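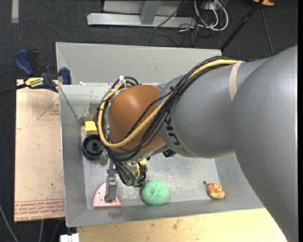 Cotariの仕分け場にアームが入ってから、働き方がどう変わったかを書いておく。来月から別の拠点でも同じことをやるそうで、そこの人たちから質問が何度も来た。個別に返すより、まとめたほうが早い。長いので分ける。

自分の立場を先に書くと、仕分けの現場が長くて、今はアームの試験の現場側担当。技術者ではない。プログラムは書けない。書けるのは、手で分けていたときと何が違うか、という話だけ。

うちの仕分け場(社内ではNyagaと呼んでいる)には、返品や回収で戻ってきた雑貨が混ざった状態で届く。玩具、毛糸、プラスチックの部品、形のよくわからないもの。それを箱から一つずつ取り出して、種類ごとに流す。取り出すところまでが「取り」、見て行き先を決めるのが「見」。アームに任せるのは「取り」のほう。

導入の話が最初に出たのは11月の朝礼だった。所長の説明は短くて、「取りを機械にする、人は減らさない」。質問はほとんど出なかった。休憩室ではかなり出た。配置はどうなるのか、手当はどうなるのか、契約の更新はどうなるのか。朝礼で訊かなかったのは自分も同じ。

設置と調整はTrarkenという会社。ライン横にいきなり置くのかと思っていたら、まず事務棟の部屋で試した。床はカーペット、台は木の天板、その上に金属の箱。ライン用の立派な架台を想像していたので、初めて見た日は拍子抜けした。

試験で大事だったのは、箱に何を入れるか。最初にTrarkenが用意した品は、どれも角があって大きさもそろっていた。つかめて当たり前に見えた。現場から「うちに来るのはこういうのじゃない」と言って、丸いもの、平たいもの、でこぼこのもの、小さいものを出してもらった。これは言ってよかった。次の拠点でも必ずやってほしい。

現場の人間が見ていて一番気になるのは隅。箱の角に寄った平たい品は、人の手でも取りにくい。人なら爪で起こすか、箱を傾けるか、指で真ん中に引きずってから持つ。みんな無意識にやっているので、「どうやって取ってますか」と訊かれてもすぐには答えられなかった。

それで、ベテランの手元を見ながら言葉にする作業をした。「平たいものは上からつままない、先に寄せる」「丸いものは壁に当ててから持つ」。ノートにすると当たり前のことばかり。でも新人に教えるときも誰も口にしていなかった。このノートは今、人の新人教育にも使っている。

動かす側のソフトはVamdenという名前で、現場は画面しか触らない。画面に出るのは、つかんだ、落とした、あきらめた、の三種類だけにしてもらった。最初の版は項目が多すぎて、どこを見ればいいのかわからなかった。文字も小さかった。老眼の人が多い職場なので、文字の大きさは最初に言ったほうがいい。

試験が始まった週の数字を書く。一直で成功した取りが1,116回。同じ時間でベテランが手でやれば、これよりずっと多い。だから初めのうちは「遅い」「邪魔」という声ばかりだった。所長にもそのまま伝えた。

ただ、手でやる側の数字は朝がいちばん良くて、夕方に向かって落ちる。腰と手首が先に疲れる。アームは夕方も同じ調子で、止まるときは止まる。比べるなら一日の形で比べないと話がかみ合わない。ここは会議でだいぶもめた。

止まる理由で多かったのは、つかみ損ねより配線まわりの確認。ケーブルとホースが腕に沿って束ねてあって、手首が大きく回る動きをすると引っ張られないか心配になる。Trarkenの人は来るたびに束ね方を見直していた。始業点検の項目にも「束の緩み、こすれ」を入れた。見るだけで触らない。触っていいのは電源を切って、鍵を担当が持っているときだけ。

安全の話を続ける。うちで一番言い合いになったのがここ。手作業の癖で、箱の中に変なものが見えると、つい手を出したくなる。長くやっている人ほど速い。悪気はまったくない。でもアームの動く範囲に手を入れるのは絶対にだめ。

対策は地味で、止めるボタンを手の届く位置に置き、止めても怒られないことを所長の口から言ってもらった。後半が効いたと思う。それまでは「止めると数字が落ちるから」と遠慮する人がいた。止めた回数は個人の評価に入れない、と紙に書いて貼った。

人の配置。「取り」の専任だった4人が持ち場を変わった。内訳をそのまま書くと、「見」に移った人、アームの面倒を見る係になった人、梱包へ移った人、そして辞めた人がいる。辞めた人は、機械のせいだけではないと言っていた。本人の言葉なので、それ以上は書かない。

「人は減らさない」という約束が守られたのかと訊かれると、答えにくい。首を切られた人はいない。辞めた人の補充もない。自分は所長にこのことを言った。所長は「補充は検討中」と答えた。今も検討中のまま。次の拠点の人は、「減らさない」に補充が含まれるのかどうかを最初に訊いておいたほうがいい。

「見」に移った人の話。立ちっぱなしで箱に屈む仕事から、座って品を見て行き先を決める仕事になった。腰は楽になったそうだ。代わりに目と頭が疲れる。夕方に判断の間違いが増えたので、2時間ごとに持ち場を交代することにした。これは「取り」の時代にはなかった決まり。

もうひとつ、しゃべらなくなった。前は箱を挟んで向かい合っていて、手を動かしながらずっと話していた。晩飯のこととか、子どものこととか。今は画面の向きと安全柵の都合で、みんな同じほうを向いて座る。静かになったのを喜ぶ人もいる。寂しいと言う人もいる。自分は後のほう。

机の向きは変えられるはずだ、という意見が出て、レイアウト図を描き直してもらっている。図の上では向かい合わせにできる。費用の欄がまだ空いている。

アームの係になった人について。手当がつくまで時間がかかった。最初は「担当」という名前だけ増えて、時給は同じ。点検も、呼び出しも、Trarkenとのやりとりもするのに。組合を通して話をして、時給が50円上がった。十分かどうかは人によって言うことが違う。少ないと思うなら、導入の前に決めておくのがいい。後からだと長い。

研修はTrarkenが半日やってくれた。足りなかった。操作は覚えられるが、変な止まり方をしたときにどうするかは、実際に止まらないと教われない。うちでは止まるたびに、何時ごろ、どんな品で、画面に何と出たかを紙のノートに書いた。システムにも記録は残る。でも昼休みにめくって読むのは紙のほう。

ノートを読み返すと、苦手なものの傾向が見えてくる。毛糸の玉みたいに柔らかくて丸いもの。ケーブルの陰に入る小さいもの。箱の壁に寄った平たいもの。アームの係はこれを見て、詰まりそうな箱は先に人の列に回すようになった。指示されたわけではない。係の判断で始めて、あとから手順書に載った。

この「先に人へ回す」が、今の仕事の中でいちばん腕の差が出る。回しすぎるとアームが遊ぶ。回さなすぎると止まる。箱を覗いて決める。前に「取り」が速かった人が、だいたいこれもうまい。箱の中を見る目は同じなんだと思う。

経営側の資料には「作業者の負担を軽減」と書いてある。半分は合っている。屈む回数は減った。重さの偏った箱を引き寄せることも減った。一方で、待つ時間と見張る時間が増えた。見張る仕事は手を抜いているように見えるらしく、別の部署の人に「いいね、座ってるだけで」と言われた係がいる。かなり怒っていた。

見張りも作業として日報に書けるようにした。欄を一つ足しただけ。それまでの日報には、取った数を書く欄しかなかった。欄がないと、やっていないことになる。日報の様式は試験の段階で直しておくといい。うちは後回しにして、係の人に悪いことをした。

音について訊かれたので書く。思ったより静か。ただ、急に動き出すときの音に慣れるまで、背中を向けているとびくっとする。動く前に短いチャイムを鳴らしてもらうようにした。チャイムがうるさいという苦情も来た。音量は下げた。

賛成か反対かもよく訊かれる。自分は、手首を痛めて休んだ人を何人も見ているので、「取り」を機械にすること自体には賛成。進め方には言いたいことが多い。朝礼の一言で始まったこと、補充のこと、手当が後になったこと。どれも機械の性能とは関係がない。

次の拠点の人へ、試験のうちにやっておくことを並べておく。
・自分たちの現場の品を、取りにくい順に持ち込む
・画面の文字の大きさを、実際に見る人に確かめてもらう
・止めても評価に響かないことを紙にする
・係の手当を先に決める
・日報の欄を直す
・欠員の補充をどうするか、書面で訊く
・休憩時間中は動かすのか止めるのかを決める

最後の項目の補足。うちでは休憩中も動かす案があった。動かすなら誰かが残ることになり、その人の休憩がずれる。ひとりだけずれると、弁当を食べる相手がいない。結局、休憩中は全部止めることになった。数字の上では損だと言われたが、これは押し通した。

見学の希望は所長あてに出してください。自分に直接言われても日程は決められない。来るなら午後の遅い時間を勧める。朝は調子のいいところしか見られないと思う。

机の向きの件は、費用が出たらこの下に足します。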